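Category: Local News / Food Service

Mumcombe trial moves shared cutlery into single holders

Tuesday, June 28, 2022
By Osvaldo Brito

MUMCOMBE — A trial of table-top cutlery storage in home kitchens and small community dining rooms will be extended through July, organizers said. The Yeoman Table Project has a budget of $2,000 and covers four households in Mumcombe and four in neighbouring Serkdale.

Participants keep chopsticks and spoons upright in one open-topped holder on the dining table, in place of a kitchen drawer. Two holder types are under review: a rigid plastic caddy with drainage perforations, and a disposable paper cup.
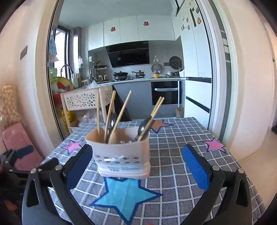 The rigid type is rinsed daily and air-dried before wooden utensils go back in. Project coordinator Florante Dimaculangan said moisture at the base of the holder is the main concern with wood and bamboo, as the ends sit in whatever water drains off the metal pieces.

"A spoon comes out of the rack wet and goes straight in beside the chopsticks," Dimaculangan said. "We ask households to dry the metal first."

Paper cups are replaced weekly. They cost less and need no washing, but stability falls off when long bamboo sticks are stored with short spoons. Participants have been asked to keep longer pieces to a minimum and to place the cup away from the table edge.

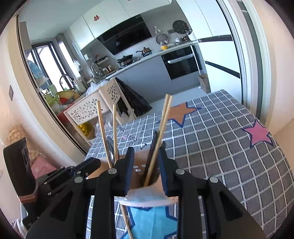 Next steps

Households will switch holder types in July and keep the same written log. Drividow, which supplied the caddies, will receive a copy of the results. Residents of either community can request the log sheet from the project office in Serkdale.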